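Setting Up a Simulated Kitchen Cell Without Fooling Yourself

By Ingrid Alcantara

Every vendor deck I've sat through in the last few years has a slide saying you can set up the whole cell in simulation and "just transfer." I don't believe it, and after setting up the Jilano kitchen for our test arm I believe it less. But a simulated cell is cheap, it doesn't break dishes, and if you set it up with some suspicion it will catch stupid mistakes before the real arm makes them. These are the steps I use. They assume you already have an arm model that loads and moves.

1. Check the units first. Kitchen models get passed around in whatever scale the last person liked. Load the cabinets with no arm, measure the counter height, and compare it with a tape measure on a real counter. If the two don't match, stop and fix the model. Do not scale the arm to fit. I have seen this done.

2. Place the arm base. Move it until the gripper can get to the back of the sink and the far end of the counter without the elbow passing through a cabinet door. The reach map in Stusari will tell you everything is fine. It only checks the tip. Step through the joints by hand and look at the elbow yourself.

3. Replace the collision shapes. The default for a bowl is usually a solid lump, which means nothing can ever go in it. Split it into a floor and four walls. Give the sink the same treatment, or your arm will rest its fingers on an invisible lid.

4. Drop the props and let them settle. Run 300 steps with the arm locked before you look at anything. Diced food is the worst, because small cubes jitter, creep and sometimes shoot across the room. If they won't calm down, cut the time step before you start playing with friction.

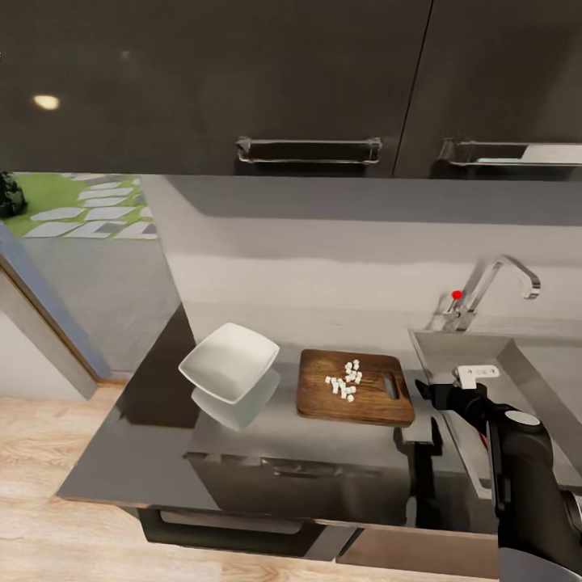
Fallau kitchen scene, gripper near the sink rim. Note the gap between the bowl and its reflection in the countertop.

5. Look at the bowl from counter level. A floating prop is easy to miss in a top view, and a shiny counter can help you here, as a reflection that doesn't meet the object tells you there's air between them. Pause, step forward, and see if it drops. If it stays up, look for a bad collision margin or a leftover constraint.

6. Do the dull test. Send the arm home, to the board, to the sink and home again, 80 times, with the props reset on each pass. Log every contact. On my last setup 19 passes had a contact I couldn't explain, and 4 of those were the wrist brushing the faucet. The summary page had marked the whole run as a success.

7. Turn down the looks. Glossy cabinets sell the demo and slow the run. I keep one pretty version for checking camera views and a plain one for everything else.

As for what carries over to hardware, I'd trust the reach and the rough layout. I would not trust grip force, anything involving small loose pieces, or cycle time. Measure those on the real arm, and keep a hand near the stop button while you do it.

Comments

Barrett Whitfield: Step 3 cost me most of November. My sink had a lid on it and I blamed the planner the entire time.

tmk_cells: Greenberg's importer has a setting for hollow shapes now. Worth a try before splitting bowls by hand?

Ingrid Alcantara: I tried it. It worked on the bowl and made a mess of the sink. Check the result either way.

Contact | © 2019 Ingrid Alcantara | Back to top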